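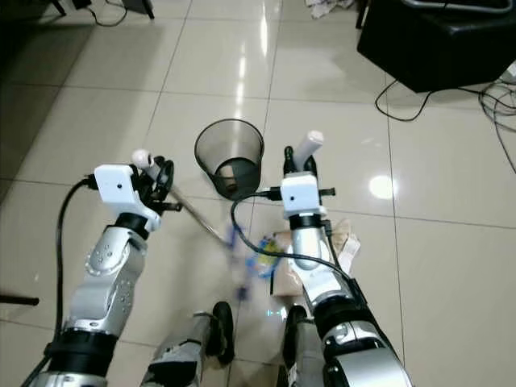 Home Contents Chapters Glossary Instructor Resources Contact
Search this book Go
Shares 9 Comments 3

Chapter 9
Two Arms and a Floor: Planning the Cleanup Project

Revised 9/3/23

Picking up a piece of paper and dropping it into a wastebasket takes a person a few seconds. For a student team working with a two-armed robot, the same job fills most of a term. The robot must find the paper, bring a tool to it, move it without losing it, and let it go over an opening that is not much wider than the paper itself. Each of these steps can be built and tested alone, and each behaves differently once the others are added.

This chapter opens the second half of the course. In Chapters 1 through 8, students worked with a single arm mounted on a bench. The objects were rigid, the lighting was fixed, and the starting position of every object was marked with tape. The Cleanup Project removes those conditions. Teams in Robotics 1102 at Hurness College carry out the project on the open floor of the Danham Laboratory, using the mobile two-arm platform introduced in Section 8.4. Schools that use other equipment may follow the same sequence with small changes, which are listed in the instructor notes.

Before You Begin

Students should be able to do the following before starting Section 9.1:

- Move each arm to a named position and return it to rest.
- Read the joint limits from the status screen and explain what happens when a limit is reached.
- Stop the robot with both the handheld switch and the software command.
- Keep a test log in the form given in Chapter 2.

Teams that have not completed the stop test in Chapter 8 may not operate the mobile platform. The test must be signed by the instructor and placed at the front of the log.

The Project Task

A team is given one wastebasket, two handled tools, and a set of litter items. The robot holds one tool in each gripper. Within the time allowed, it must move as many litter items as it can from the floor into the wastebasket. The basket may not be tipped over or moved outside its starting tile. An item counts only when it rests fully inside the basket at the end of the run.

Litter items are made of paper. Crumpled office paper, flattened bags, and torn wrappers are all allowed. Teams are often surprised by the flat items. A ball of paper will roll ahead of a tool, while a flat bag tends to stay where it is until the edge of the tool gets under it, and then it may fold. A motion that works well on one kind of item should be tested on the other before it is entered in the log as complete.

Why Two Arms

The task could be attempted with one arm, and some teams will ask to do so. The course requires two for a practical reason. When one tool pushes, the item needs something to push against. The second arm supplies that surface, and the two arms must then arrive at the same place at the same time. This is the problem of coordination, and it is the main subject of the chapter.

Coordination can be handled in several ways. In the simplest, one arm leads and the other follows a fixed distance away. In another, both arms follow a shared clock. The third method, in which a student guides both arms by hand controls and the robot records the motion for later use, is covered in Section 9.5. Guided recording calls for patience. In the May trial of this chapter, student teams recorded 824 attempts, and many were set aside during review for errors such as a slipped handle or a cable caught on the forearm.

Holding a Tool

A gripper that holds a tool cannot feel the floor directly. It receives the contact through the handle, and a long, thin tool bends and turns in the fingers as it meets resistance. Students should expect the tool tip to lag behind the position reported for the gripper. Section 9.2 gives a method for measuring this difference with a ruler and a sheet of grid paper.

The Floor as Part of the System

Smooth tile is easy to sweep and difficult to see. A polished surface returns the ceiling lights as bright patches, and a program that searches for white paper may select a reflection. Grout lines may be mistaken for the edge of an object. The Hinrichs method, presented in Section 9.3, compares two views taken from slightly different positions and discards any bright area that shifts in the wrong way. Teams using the Caveo software will find the method under the Filters menu, where it is turned off by default.

Cables also belong to the floor. Before each run, one member of the team checks the path of the wheels and both arms for loose cords and enters the check in the log.

Key Terms

coordination, end tool, following distance, guided recording, lag, reflection filter, run, shared clock

Opening Exercise

Working by hand, with one tool held in each hand, move three crumpled sheets and one flat paper bag into a wastebasket. Keep both wrists stiff. A teammate writes down every contact between a tool and the floor, a tool and an item, and a tool and the basket. Repeat the exercise with the roles exchanged. Keep both lists for use in Section 9.1, where they become the first draft of the team's motion plan.

Previous Chapter Next Section Back to Contents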